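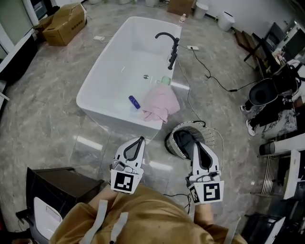

Bath station at Nastidow, with the towel still to be dealt with.

Delphine Holloway met me at the door of the Nastidow training floor in Drultbridge and asked whether I minded bathrooms. I said I owned one. She has run housekeeping crews for Balwood for 11 years and now spends her mornings teaching people to tidy while holding a pair of white grippers, so that a machine may one day do it for them. Or with them, depending on whom you ask and whether it's before lunch.

I was put beside the bath station, a white tub on grey marble-patterned tiles, and told to watch the towel. It was pink, it was crumpled over the rim by the black taps, and it had company: a small blue bottle, something green that I took for soap, a clear bottle with a pink cap. Any hotel cleaner would see to the lot without breaking off a conversation. Doing it with two fingers a side is another trade altogether, and Delphine says new starters go home with sore wrists and a fresh respect for thumbs.

The shift is 6 hours, sitting breaks included. Pay is a little above the old housekeeping rate, and knees last longer. Against that, several people told me they miss finishing a room. On this floor you clear the bath and then somebody asks you to mess it up again, properly this time. The record for one station is 583 goes, held by Emmett Sorensen, who would like it to be held by someone else.

Emmett came over from the Dunleavy laundry when it shut. I asked if he worried about training his own replacement. He said the laundry had replaced him without any training at all, so this was a step up in manners. What bothers him more is the rota, which changes with 2 days' notice and is drawn up by software.

They let me try the grippers before I left. I got hold of a flannel on the fourth attempt and dropped it in the wrong place. Delphine wrote something down and offered me a biscuit, which I took by hand.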